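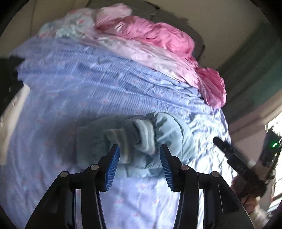 Checklisten & Kontrollen

Saisoncheck Seeufer und Bohlenweg, Rundgang im November

So, ich bin wieder einmal rum. Wie immer gehe ich die Liste von vorn bis hinten durch und schreibe dazu, was mir aufgefallen ist. Wer nur wissen will, was gesperrt ist: Punkt 3 und Punkt 6. Der Rest ist für alle, die im Frühjahr wieder Gruppen führen oder Boote vermieten wollen.

1. Parkplatz und Zufahrt: in Ordnung
Schranke schließt, Beleuchtung geht. Zwei Schlaglöcher gleich hinter der Einfahrt, die sind seit dem Sommer eher größer geworden. Reisebusse kommen durch, aber bitte langsam!

2. Infotafeln: in Ordnung mit Mangel
Die Tafel am Eingang ist frisch geputzt und gut lesbar. Auf der zweiten steht als Baujahr des alten Damms immer noch 1843, richtig ist 1834. Habe ich letztes Jahr schon gemeldet (ich weiß, Kleinkram, aber die Gäste fragen danach). Schrauben alle fest.

3. Bohlenweg, 940 Meter: teilweise gesperrt
Hier habe ich die meiste Zeit verbracht. 26 Bohlen sind weich oder gerissen, fast alle im Schilfstück zwischen der ersten und der zweiten Aussichtsbucht. Ich habe sie mit gelber Kreide markiert. Bis zur ersten Bucht kann man laufen, dahinter ist Flatterband gespannt, und das bleibt bitte auch dran. Rutschhemmung auf dem vorderen Teil noch gut, am Knick nach Norden liegt viel Laub, da bin ich selber fast ausgeglitten.

4. Geländer: in Ordnung
Überall gerüttelt, nichts wackelt. An der Rampe für Rollstühle fehlt eine Abdeckkappe, das Rohrende ist scharfkantig. Ich habe vorläufig Klebeband drumgemacht.

5. Beobachtungsturm Ukthorpe: in Ordnung
Schön wie eh und je, morgens kurz nach sieben hatte ich Gänse ohne Ende! Stufen fest, Handlauf fest, Schild mit der zulässigen Personenzahl hängt. Das Fernrohr klemmt beim Schwenken, ein Tropfen Öl wird reichen.

6. Bootssteg: gesperrt
Der linke Schwimmkörper liegt tiefer als der rechte, man merkt es beim Betreten sofort. Riet Wuyts hat sich das mit mir zusammen angesehen und tippt auf eine undichte Naht. Bevor das nicht geklärt ist, legt dort keiner an, auch nicht »nur mal kurz«. Die Leiter ist einwandfrei.

7. Rettungsmittel: nachbessern
Rettungsring am Steg vorhanden, Leine vorhanden, aber ausgeblichen und steif, bitte tauschen. Im Bootsschuppen habe ich alle Westen durchgesehen, bei dreien hakt der Verschluss. Sie liegen getrennt im Regal unten links. Verbandkasten vollständig.

8. Toiletten und Wasser: in Ordnung
Für den Winter abgestellt und entleert. Der Schlüssel hängt wieder im Kasten.

9. Besucherzähler: ohne Befund
Läuft mit der alten Batterie. Am besten Tag im Oktober standen 272 Leute drauf, für uns ist das eine Menge. Die Daten habe ich bei Clustby hochgeladen.

Offen bis zur Nachkontrolle: Bohlen, Schwimmkörper, Leine, Westen, Rohrkappe. Das Angebot von Yakubu fürs Holz ist angefragt, Lieferzeit roughly geschätzt vier Wochen.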